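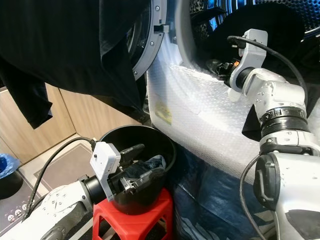
Dark load, second attempt at a routine

The rule I settled on in June is simple: denim and black cotton share a drum only when every piece has been through at least 3 washes on its own. Before that, the indigo transfers. My gray Prinley shirts still carry the evidence along the cuffs.

Program notes for this load:

Temperature 30, spin reduced one step, garments inside out. The 95 program is for towels and gets used once a month. Detergent is Karer liquid for darks, 12 ml below the dose printed on the cap, as the water at this address is soft. Powder left pale streaks in the seams.

A bucket on a stool in front of the door saves bending. The red plastic stool is the right height for mine – the rim of the bucket sits a little lower than the drum opening, and a heavy pair of jeans can be dragged across without lifting. A wide laundry basket would not fit on the seat.

Large black pieces go in one at a time, shaken out first. If two long sleeves wrap around each other early in the cycle, the drum goes out of balance and the spin is cut short.

Still open: whether vinegar in the rinse does anything for black cotton. I have half a bottle left and will try it on the next dark load.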